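Herkden Flat cable tidy kit: a review after ten months under my desk

Posted on Friday, December 27, 2019 by Yesenia Carhuamaca

I've been meaning to write this one up since February, when the Herkden kit first arrived, and the quiet days after Christmas are when I finally get round to things. If you work from home, or you've got a corner of the living room that has slowly turned into a nest of chargers, I think you'll like it as much as I do. I've now fitted two of them, the second one for my brother-in-law Stavros Popescu, who had seen mine and wouldn't stop going on about it.

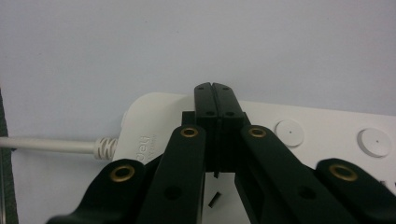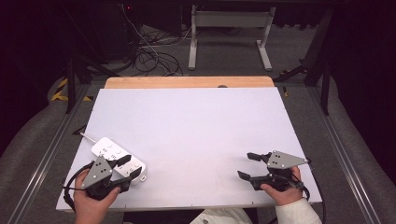 A white power strip, in both photos.

So, what do you get? The box holds a long steel tray that screws or clamps to the underside of a desk, a bag of fabric ties, a roll of sticky-backed clips, four brackets for holding a power strip and a sleeve with a zip that runs from the tray down to the floor. There's a paper template too, full size, which you tape under the desk to mark your screw holes. I love that template. Every other tray I've owned came with a drawing the size of a stamp and left me lying on my back with a pencil in my teeth, measuring.

My desk is a Miritz, the 75 cm deep one with the rounded front, and the tray fits along the back with room to spare. Stavros has an old pine kitchen table that does duty as a desk during the week and goes back to being a kitchen table when his kids come over. He didn't want holes in it, so we used the clamps. They have rubber pads and grip well, though you do need a lip at the back of the table that they can get hold of. His had one. If yours has a deep rail running round underneath, measure before you buy, as the jaws don't open very wide.

Fitting mine took an evening, including a long break for soup. The second took less than half that, mostly as I'd learned to do the power strip first! The booklet tells you to put the tray up and then load it, and you can do it that way, but you end up holding the strip over your head with one hand while trying to do up a bracket with the other. Put the strip in on the floor, do up the brackets, run the lead out of whichever end suits you, then lift the whole lot. Nothing plugged in while you do it, obviously.

The brackets are the cleverest bit. They're L-shaped with a slot, so they slide in to meet the strip whatever its width, and there's a thin foam layer that stops it rattling. I've changed strips once since February and it was a matter of loosening two thumbscrews. My previous tray, a Villico, had moulded clips that were meant to fit "most" strips and fitted none of mine, and I had the thing lashed in with garden wire for two years.

Then there's the depth. The Herkden tray is deep enough that a fat laptop charger sits in it flat, with a plug on top, and still doesn't show when you're sitting on the sofa across the room. The Villico was so shallow that everything sat on its edge and peeped over. I know this is a small thing to be pleased about. I'm very pleased about it.

The ties are good, soft and grippy, and they come in black and grey. I'd have liked some white ones, with so many leads being white these days. Buy a spare pack if you have more than one screen. I ran out at exactly the point where I couldn't be bothered to go and find string, and there was one loop of monitor cable hanging down by my knee until Easter.

The sleeve I'm less sure of. It looks very smart, and having a single neat tube going down to the socket makes the whole room feel calmer, but the zip is stiff at the bottom end and it catches the fluff off the rug. The cat is also deeply interested in it. If you move things about a lot you may find, as I did, that you leave it half undone after a while. Stavros left his off altogether and ran his lead down the table leg with the sticky clips, and I think his looks better than mine, annoyingly.

About those sticky clips: wipe the surface first and leave them alone for a day before you press any cable in. I lost three in the first week through being hasty. The ones I did properly are still up.

A few practical things people have asked me since I mentioned the kit in the autumn round-up:

Weight. My tray holds a strip, two chargers, a small network box and a great many inches of cable I don't need, and it hasn't sagged. The screws supplied are short enough for a thin desktop.

Standing desks. Yes, but leave plenty of slack in the lead that goes to the wall, and go right up and right down slowly before you tidy the last bit away.

Reaching the switches. If your strip has buttons, think about which way up it goes. I put mine facing the wall the first time and had to feel for everything backwards. Facing you and tilted a little forward is much nicer, and the brackets will let you do it.

Heat. Don't pack chargers tightly together or stuff a bag of spare ties in on top of them. The tray is open mesh along the bottom, which I was glad to see.

The colour. White, black or a sort of oatmeal. I have the oatmeal and it goes with nothing, but it's under a desk.

I did look at the Athumani box as well, the lidded one that sits on the floor and swallows the whole strip. It's a lovely object and if you rent, or you simply don't want to lie under furniture, it's a fair choice. My trouble with floor boxes is the hoover. I want to be able to get right to the skirting board in one go, and with the tray I can. I hadn't seen that bit of carpet clearly in years and it is quite a different colour.

Would I buy it again? I already have, in a way, as Stavros made me choose his. I'd ask Herkden for a better zip, a few more ties and a clamp that opens wider. Everything else I'd leave alone, especially the template. Next job is behind the television, where there are things plugged in that I don't think belong to any machine we still own.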